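Sep 4, 2025. Gear task, lab bench 2

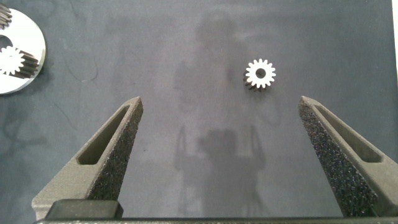 Got the bench at four after the drivetrain people cleared out. Goal for the session was the first half of the course project: pick a small spur gear off the mat and hold it long enough to read the finger position. Placement on the white disc is the second half and I did not touch it.

Started with the gripper fully open and the camera exposure on auto. Auto exposure is wrong for this. White gear face on a dark mat, so the face blows out and the detector merges neighboring teeth. Fixed exposure by hand and the outline came back clean. Detector center is now stable to 2 pixels with the arm still. With the arm moving it is worse, and I have not measured how much worse.

The arm's own shadow falls on the mat between the fingers. The threshold code picked up the shadow edge as an object on several approaches. Added a minimum brightness check. Crude, but it stopped the false hits.

Ignacio Herrera thinks we should find the bore first and ignore the teeth. His argument is that the hole is round and the teeth are not, so rotation drops out. I agree for locating. For grasping we still need to know if the tips land on a tooth or in a gap, and the rough finger surface makes a bad landing hard to see in the current reading. Left both versions in the repo, his under Potetico, mine under Kivport. The names were his idea.

Logged 111 approaches before the bench slot ended. Course minimum for the report is 300, so two more sessions at this rate. The log writer drops the last line if I stop the script with the keyboard. Fix that first next time.

Other items:
Closing speed is still the default from the Worness driver. Try half.
Gear height on the mat is typed in by hand. Measure it with calipers.
Dust and fibers on the mat may be showing up in the edge map. Wipe it down and compare.
Ask whether the offset table from June is still valid with the new fingertips.

Report outline is due before the next lab. I have the section headings and the exposure plots, no text.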